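About us – Skultis

Home | What we do | About us | Courses | Contact

Who we are

Skultis is a small firm that records people doing jobs through robot arms, so that the robot can later be taught to do the same jobs on its own. Kitchen and table work mostly. Putting shopping away, clearing up, sorting food into bowls. We don't build robots. We don't write the learning software either, our customers do that. We supply the hours.

Started by Jolien Nijs, who used to train warehouse staff and got tired of hearing that a task was "simple". Try it with two grippers and no feeling in your fingertips. Two of us on the payroll in the first year, more now, still one room. Wonamberg is where we're based, five minutes from the station, ring the bell twice.

How a session goes

Someone sits at the controls and drives both arms. The camera is at the head, so what gets saved is close to what the robot itself will have to work from later. One go at a task from start to finish is an episode. Good episodes get kept, bad ones get marked and mostly kept too, customers ask for them more and more.

Before each run the table is set again by hand. Same objects, different spots. Bag turned a bit, bowl moved along, onion somewhere else. Boring work and the most important bit of the day. If everything sits in the same place each time the robot learns the place and never learns the bag. 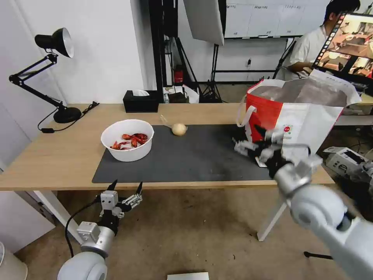
Bags get asked for a lot. They're soft, they fold, handles flop about, and no two grips come out the same. Our operators practise on bags for a week before any of their recordings go out to a customer. Slow hands are fine. Jerky hands are not – a jerk gets learned just as well as anything else.

The set we're making now is called Clenik. Everyday groceries on a table, two arms. So far 1,396 episodes checked and signed off, recorded by hand every one of them, no scripted motions. Currently being checked by a second pair of eyes before it goes out, which takes longer then the recording did.

What we look for in an operator

Patience. Steady hands. You do not need a degree, you don't need to have played video games (people always ask). Cooks do well. So did a man who repaired clocks. You need to be able to do the same thing forty times and still notice when number forty-one went a bit wrong, and say so.

Training is paid. First days are just open, close, lift, put down. Then crockery, then food, then anything with a lid. Bags last. 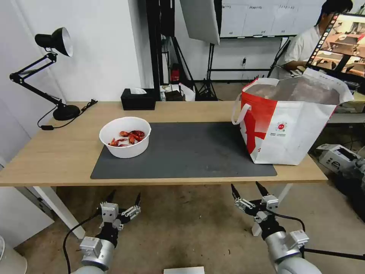

Breaks are fixed and we don't move them for deadlines. Tired operators drag the grippers along the mat and start cutting corners on the way back to rest, you can hear it from across the room. Anyone can stop a run. No need to ask first.

For schools and colleges

We run a day course for groups, built with the teachers at Smits. 145 students have been through it up to now. Morning is how arms are driven and why bother, afternoon everyone has a turn. Each group leaves with its own recordings and can watch them back in class, mistakes included. Please book well ahead, August is already full and we only take small groups.
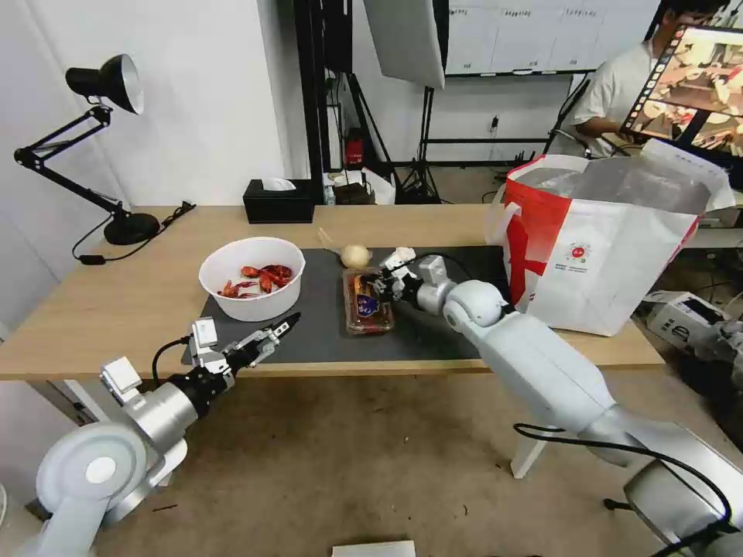
Food is the part students find hardest. It slides, it dents, and the lid of a plastic tub will beat most people on a first try. We let them struggle for a bit before stepping in. Teachers tell us its the lids that get talked about on the bus home.

What we won't do

No recording in people's homes. No faces sold on as data, if a person is in view in a customer set they've agreed to it in writing or the episode comes out. No buying in sets from elsewhere and putting our name on them.

Working with us

Send a list of the tasks, which arms you use, and how much variation you want. A rough list is ok, most are. We'll come back with a price and a trial batch, usually small, so you can check the format before ordering the lot. Visits on weekdays, mornings best.

Page last updated 2022-08-27. New staff list to folow.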